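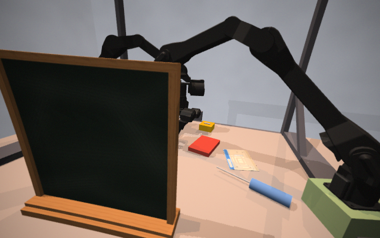 Simulated view of the Prukach two-arm bench cell, seen from in front of the chalkboard.

Vondport releases revised setup and service procedure for the Prukach two-arm cell

January 10, 2025, has been replaced on all document covers by the revision letter C. Customers holding revision B should withdraw it and work from the new issue, dated 10 January 2025.

Vondport has issued revision C of the setup and service procedure for Prukach, its two-arm bench cell for small-object handling. The procedure covers base mounting, joint zeroing, gripper alignment, clearance checks and scheduled service. It applies to cells delivered with two arms on a shared tabletop and to the simulation model supplied with each cell.

The main change is the order of work. Under revision B, technicians zeroed each arm, fitted the grippers and then checked the bench layout. Revision C moves the layout check into the simulation model and places it first. The bench is laid out in software, the arms are run through 50 test poses, and any pose that brings an arm within the warning distance of a fixture is logged before the physical cell is powered up. The complete procedure has 22 steps, nine of them carried out in the model. 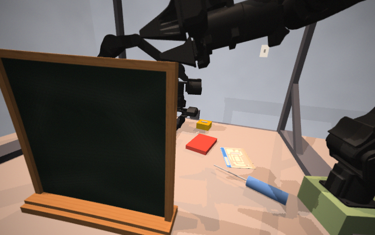
Fixture height is the item most often corrected during the layout check. Small parts lying flat on the tabletop seldom restrict an arm, but an upright fixture takes up space at the height where the wrist and gripper travel. In the reference layout the upright item is a wood-framed chalkboard, and the check includes a pose in which one gripper hangs just to the right of the frame with its fingers down near the table surface. From the near side the board also hides the left part of the table, so revision C requires this pose to be inspected from at least two viewpoints. The technician records the smallest gap between gripper and frame and enters it in the cell log.

Base mounting has been rewritten as a separate section. Each arm stands on its own mounting block, and the bolts are tightened in a cross pattern in two passes. The second pass is made after the arm has been moved through its full range without a load. Technicians should then repeat the base position measurement and update the model if either value has changed - a base offset left uncorrected will appear later as a gripper alignment error.

Joint zeroing is unchanged apart from the starting posture. Both arms now start folded, and the shoulder is zeroed before the elbow and wrist. If an arm fails to zero twice in succession, the procedure stops and the joint cable is inspected.

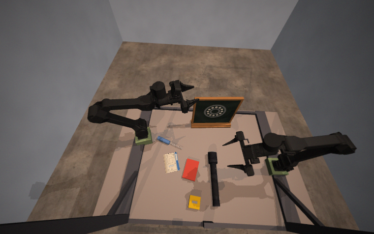 Firouzeh Heydari said that the older sequence had encouraged people to adjust the gripper when the fault was in the base, and that the same cell could be realigned several times before anyone measured the mounting. She would have preferred the base measurement to be repeated a third time, after gripper alignment, and said the request remained open for the next revision.

Scheduled service falls due every 500 operating hours. The work consists of a bolt check at both bases, inspection of the joint covers, cleaning of the gripper fingers and a repeat of the zeroing section. Finger wear is measured at the tip and at the first ridge. Fingers are replaced as a pair, and the alignment section must be completed again after replacement.
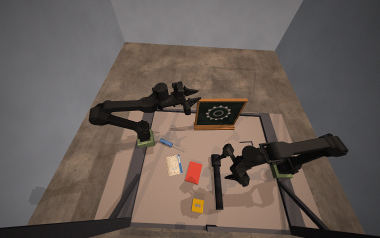
Clearance around the bench is now checked separately from clearance on top of it. Revision B measured the work area only as far as the table rim, which left the outward movement of the arms to the judgment of the installer. Both arms can fold with the elbow well outside the rim, as in the reference posture where the left and right elbows are out over the floor while the grippers work above the table. Revision C sets a keep-clear distance of 600 mm, measured from the farthest point reached by either elbow during the test poses. Carts, cabinets and cable drums must stay outside that line while the arms are powered.

The cell log has been extended to match. It now has separate entries for fixture gap, base position, zeroing result and elbow clearance, and each entry is signed by the person who took the measurement. Logs begun under revision B may be continued, provided that the new entries are completed at the next service.

"A technician should be able to open the log and see which part of the cell was last disturbed," said Joaquín Figueroa of Vondport. "The previous form had one box for all of it."

Revision C and the updated layout file are available to Prukach customers through their usual service contact. Cells with a single arm remain on revision B.

Press contact: Gisela Ojeda, Vondport
Technical contact: Octavio Garrido, Prukach service desk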